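4. Working rules for shared cells

4.1 Scope of the rules

The rules in this section were written for table-top cells in which arms handle light household objects and in which people work at a side table within reach of the arms. They do not replace the risk assessment that the laboratory must do before a cell is first switched on. We assume that this assessment exists, that the speed and force limits are set in the controller, and that every operator has read it. Our interest is in the hours after that, when the same task is repeated many times and small habits begin to change the conditions of the work.

We started from the internal handbook of the Elura laboratory, which had 9 rules at that time. Most of them were about the arm. Very few were about the table, the cables or the objects, although the reports we collected from operators were mostly about those. After two rounds of discussion with Ross Tosh, who kept the incident notebook at Elura, we reduced the list to eight rules and changed the order, so that the operator meets them in the same order as the work of a session.

4.2 Preparing the surface

Rule 1. The work surface shall be covered with one matte material and marked with a grid before any arm is powered. The marking serves the people in the first place. When two operators talk about a position, they should be able to name a cell of the grid and be understood. At Dotton, where the surface was plain for the first part of the study, operators used phrases such as "a bit closer to you", and these phrases had a different meaning for each person at the table. Tape is sufficient for the marking. It should be replaced when an end begins to lift, and the new strip should be put in the same place as the old one.

Rule 2. Objects for the task shall enter the workspace on a carrier, such as a tray or a shallow box, and shall not be put down one by one under an arm. With a carrier the hands of the operator go into the workspace once. The carrier is placed while the arm is in a protective stop, and the operator says aloud when both hands are out. Figure 3 gives the arrangement used for the cup task.
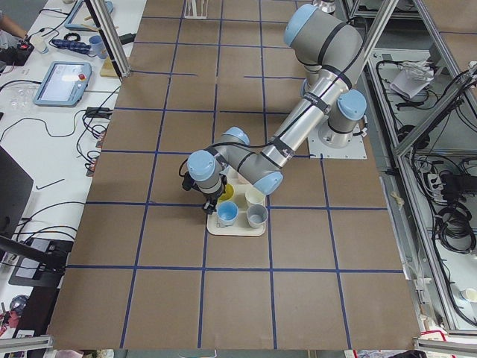 Figure 3. Cup task: arm above the tray of cups, on a surface marked with blue tape. The teach pendants are on the side table at left.

Rule 3. The emergency stop shall be within reach of the person who watches the arm, and this person shall not have another duty. This rule received the most objections. Small groups told us that they cannot give one person only for watching. We understand the difficulty, but we kept the rule as it is. In the notebook of Elura there were 6 entries where the stop was pressed late, and in 4 of these the person nearest to the button was also typing notes. A pendant may lie on a side table if its button faces the watcher and nothing is put on it or in front of it. Bags, mugs and spare cables collect on such tables during the day, so the path from the hand to the button should be checked again after each break.

Rule 4. Cables on the arm shall be strapped along the links, with enough free length at the wrist for the full rotation used in the task. Before the first run, the operator moves each wrist joint by hand guiding or at the lowest speed to both ends of its planned range and looks at the loop near the gripper. If the loop touches an object on the table at any point, the strap is moved. It is not acceptable to shorten the range in the program and leave the strap as it was, for the next user of the cell will not know about the change.

4.3 Running the task

Rule 5. When two arms share an object, the program shall say at each moment which arm is responsible for it. We call this arm the holder. The holder changes only after the second gripper has closed and its closing has been confirmed by the gripper feedback, not by a fixed waiting time. In the first version of the Jardine program the first gripper opened after a constant delay. This worked well with a stiff cup. With a softer one the second gripper needed more travel before it had a firm hold, and the cup fell on the table several times in one afternoon.

We also ask that the two grippers take different parts of the object, and that the approach of the second gripper is made with its fingers fully open. For a cup, one gripper can hold near the closed base while the other approaches at the rim. The fingers of the two grippers then have free space between them, and an error in the position of one arm does not directly become a contact with the other. 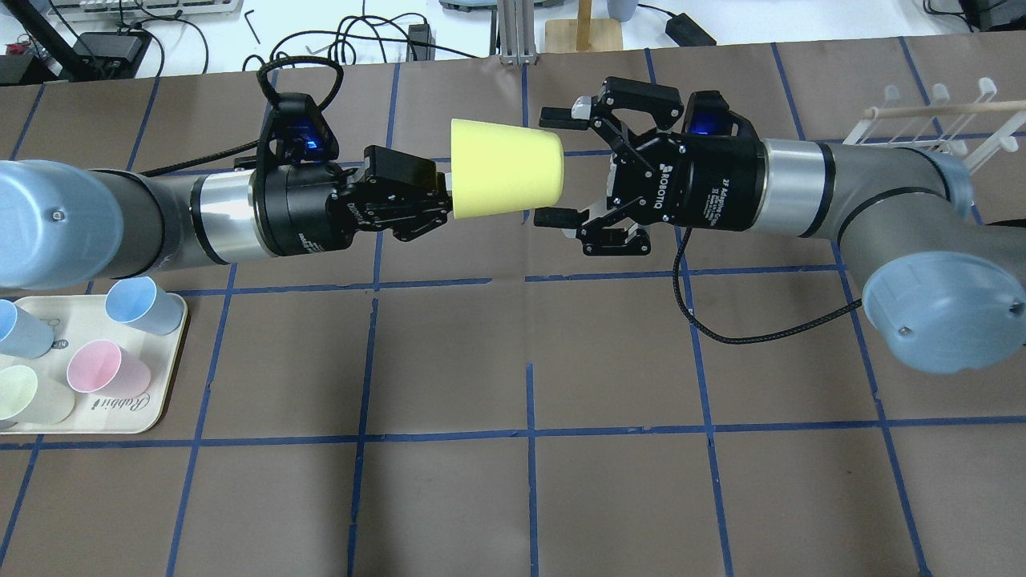
Rule 6. The hand-over shall take place away from the carrier and from any fixed object such as a rack. A falling cup is a small event when the surface below is clear. It is a larger event when it falls between other cups, because an operator will be tempted to reach in and put them straight while the arms are still moving. We recommend that one row of the grid is reserved for the hand-over and that its cells are written in the task sheet.

Rule 7. After any dropped object, both arms shall be stopped before a person reaches over the edge of the surface. This holds also if only one arm was moving. The operators at Stekeck asked whether a light plastic object could be an exception. We decided against it. An exception for light objects asks the operator to make a judgement at the moment when he or she is least patient, and the time saved is a few seconds.

4.4 Closing the session

Rule 8. At the end of a session the arms are moved to the parked pose, the objects are returned to the carrier, and tools used during the session are collected from the side tables. Hex keys deserve a separate line in the checklist. They are small and are easily carried onto the work surface with a sleeve or a cable. The last person signs the task sheet with the time and writes down each change to the straps, the tape or the finger pads, even when the change seems too small to mention.

4.5 Remarks on use

The rules were in use at Elura from May. Operators accepted Rules 1, 2 and 8 without much discussion. Rule 5 needed the most programming work, as the older task programs had no variable for the holder and it had to be added by hand in each of them. For Rule 3 we cannot yet report full agreement between the sites. The wording in the appendix is the one used at Elura, and the alternative wording proposed by Dotton is printed beside it.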